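Stock Handling for Small Shops
Session 9: Cans, colors and the shelf check
Handout, revised June 11, 2019

Welcome back. Last time we did cartons and I promised you something less dusty, so today we're on canned goods, which are my favorite thing in the whole course (I know, I know). I ran the storeroom at Pronimska for a long stretch before I started teaching, and I'd guess half my working life there was spent turning cans so the labels faced the right way. You'll do a fair amount of that this afternoon too.

Bring a pen, a soft cloth and your record sheet from Session 8. If you lost your sheet there are spares in the tray by the door.

1. What we're looking at

By a can I mean any sealed metal container you could hold in one hand. Some have a plain lid and need an opener, some have a ring pull. For today it's ring pulls only, and that matters more than you'd think, because the lid on a ring-pull can is scored so it will tear open easily. The score line is the weak spot. It's where I look first, every time.

Words you'll need, and which I'll use without stopping:

Body - the side wall of the can, under the label or the print.
Rim - the raised edge where the lid joins the body. Also called the seam.
Panel - the flat part of the lid inside the rim.
Tab - the ring pull.
Facing - the side of the can the customer sees.

Some of you call the panel "the top" and that's fine in conversation, but please write panel on the sheet. "Top dented" could mean three different things and I've had arguments over all of them.

2. Sorting by color

A lot of small makers sell one product in a string of flavors, the same size of can throughout, with only the color changing. It looks gorgeous on a shelf! It also makes mistakes very easy. If you're unpacking mixed cartons at the end of a long day, peach and orange start to look like cousins, and pale yellow next to deep yellow is worse. Under the old tube lights at Pronimska I couldn't tell them apart at all, and I once priced a full shelf of one as the other.

So sort by color first, then check by label. Pick up one can from each group and read it. If the label is in a language you don't read, look for the picture, the weight and the barcode, and match those. Fruit drawings are a big help, though a small round orange fruit could be a few different things, so don't guess the flavor from the drawing and write it down as fact. Write "orange fruit, cartoon" and let whoever has the order list work out the rest.

Two cans the same color are not always the same product. Compare the barcodes digit by digit, at least the last 4.

3. Weights and sizes

You'll see grams on nearly everything imported. Two sizes come up in the exercise cartons, and you should be able to read both without squinting. If it says 300 on the invoice and something else on the can, stop and put the can to one side. Don't "fix" the invoice. I've seen people cross out the number and write in the one from the can, very helpfully, and then the supplier's credit note never matched anything again.

Printed weight may be net weight, drained weight or both. Copy down what's printed along with whatever words are next to it.

4. Damage

Okay, the long part. We use a simple code at Suvarna and I've borrowed it for the class:

A - clean. No marks you can feel with a thumb.
B - light marks on the body only, smooth, no sharp crease.
C - creased body, or any dent touching the rim.
D - swollen or bulging lid, leak, rust through the metal, tab lifted.

A and B go on the shelf, with B behind A. C comes off and gets set aside for a second look, and in this class the second look is me. D is never sold, tasted, opened or handed to your brother-in-law. A swollen lid can mean gas from spoilage inside. It can also come from a knock or from freezing, and you can't tell which by looking, so treat them all as D and be done with it.

Run your thumb around the rim as well as looking. Printed cans hide creases really well, particularly a busy label with lots of small text on it. Tilt the can toward the window and let the light slide down the side. Do both sides! People love to check the facing and forget the back.

5. Laying out for a check

You can do this on any flat surface with a bit of elbow room. I like pairs in short rows, one color to a row, with the odd one out at the end where I won't lose it. Leave enough space to get your fingers around each can. At the Gumari branch they used to pack them shoulder to shoulder and every check ended with one on the floor - and then of course you have a new C to write up.

My layout, with the greens in front and the single blue at the corner. Find the peach-orange row and read the weight off the left-hand can, then look hard at the left green one, body and lid both, and decide what code you'd give it.

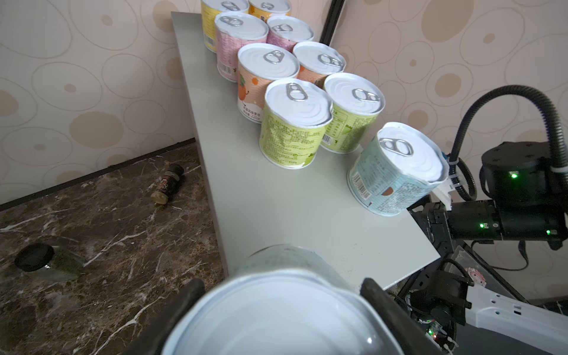 6. Filling in the sheet

One line per can, please, even when two look identical. Color, printed weight if you can read it, code, and a few words on where the damage is. "C, dent at rim, near barcode" is a good entry. "Bit bashed" is not, though I did laugh.

If you can't see a side of the can, leave the box blank until you can.

7. For next time

Read the Sodosier price list, pages 28 onward, and mark every line where the pack size has changed. We'll use it for the shelf-edge label session. The October group found two errors in it, so keep your eyes open.

Record sheets go in my tray before you leave, with your name on the back. Cloths go home with you.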